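Speaker notes – "Picking a Gripper When You Can't Pick the Kitchen Table"
Talk slot right after lunch, so keep it moving. 40 minutes with questions.

Hi everybody, thanks for coming back from the sandwiches. (Wait for the door to close. It's a loud door.)

So my job at Tanditz for most of the spring was to compare hand-held grippers. I started with a spreadsheet, like everyone does, and the spreadsheet had jaw force and stroke and weight and price in it, and I was very proud of it. Then I took the things out of the lab and used them for an afternoon and half my columns stopped mattering!

Quick show of hands: who has bought a gripper off the spec sheet alone? (Mine goes up too.)

The two I'll talk about most are the Wragg, with stiff flat pads, and the Holletti, with softer pads that give a bit. The Wragg costs 900 more. Hold that number, we'll come back to it in the budget part.

First thing I want to get across is bags. Everybody tests on cubes. I love cubes, cubes are great, but go look at what people have at home and so much of it is in crinkly plastic. A bag folds, it shines, it has little flaps that go wherever they like, and when you squeeze it the stuff inside shifts and the whole package tips over in your grip.

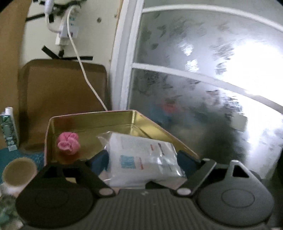
And then there's the container problem – you're going into something with straight walls, so now you need room for the package plus room for the fingers on both sides of it. I had a column for maximum opening. I had no column for how fat the outside of the fingers is, and that one number decided more of my failed placements than anything else. If you take one thing home, measure the outside of the finger at full grip.

(Slow down here, I rushed this part at the practice run.)

Shiny tins are also rough on the camera side. You get reflections of whatever's in there, and our Atex tracking software would sometimes lock onto the reflection and be very confident about it. We turned the exposure down 2 stops and that helped a lot. It did make the dark corners worse, so it's a trade.

Second thing is the background. I used to test on a plain gray mat. Patterned tablecloths are a whole different animal, especially a repeating zigzag, where one bit of cloth looks exactly like the next bit of cloth. Add soft toys, mugs, drink cartons, a cloth hanging over something round, and you find out pretty fast how much your tracker liked that mat. 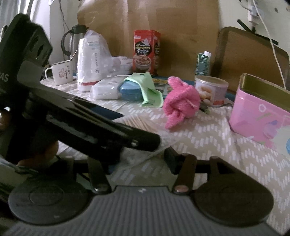 Notes and slides by the Tanditz gripper bench
Updated in June

OK, third thing, the hand. I mean yours. When you hold one of these for a long session, the weight matters less than where the weight sits. If it's all out front your wrist starts to droop and your approach angle droops with it, and you'll see it in the data as a slow drift. I made myself stop after every 4 runs and put the thing down. Boring advice, sorry, but please do it.

Budget slide: go back to the 900. For rigid boxes I'd pay it. For bags and cloth I'd take the Holletti and spend the difference on spare pads.

(If there's time, tell the story about the pad screws. If not, straight to questions, and repeat each question into the mic.)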